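Kuvano two-arm bench package: notes from the trial

The Kuvano package has been on trial at our Trandside workshop under Orhun Sezer, and this item sets out what is supplied and how it has behaved so far. It is sold by Zurnine as a bench service: two arms, two-finger grippers, wrist cameras, the recording software and remote support. The hire term is 3 months, with an option to extend to 6.

The trial task is handling a ball and a cylindrical part on a plain table. The ball is light and gives under pressure, so grip force has to be set low. The cylinder is rigid and smooth, and needs a higher setting and square contact. Profiles are stored separately for each arm and can be changed between runs without a restart.

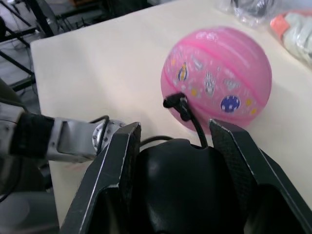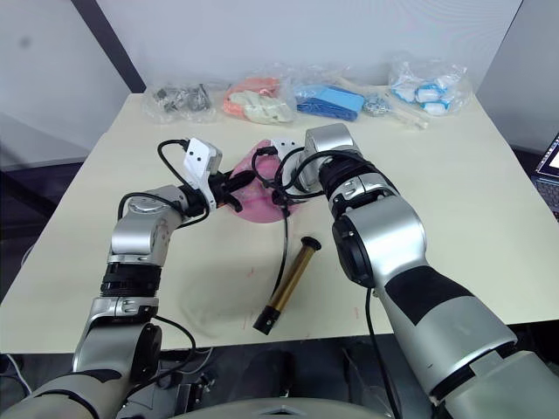
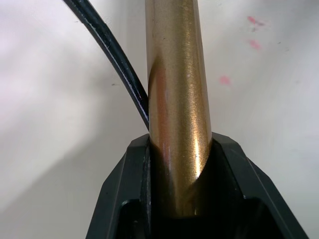
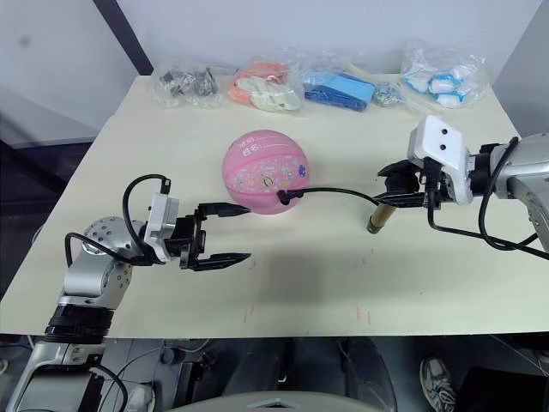

Kuvano grippers at the bench, Trandside trial.

Setting up took longer than the manual allows. Calibration of the left wrist view had to be repeated after the first attempt was rejected by the software. I-hsuan Tseng has written up the procedure and it is now in the shared folder. Cable routing at the wrists deserves attention before any long run, and the supplied clips are too few.

The log held 2,934 entries when the interim report was closed on March 23, 2021. Export is limited to 100 entries at a time, which is slow. Zurnine has been asked for a bulk option and says one is planned for December.

Two points remain open. The force readout drifts when an arm is left holding a part, and the support contract does not state whether replacement finger pads are included. Sunita Shukla is taking up the second with the supplier.

Requests for bench time should go to King-fai Tse, with the part dimensions and the grip force wanted.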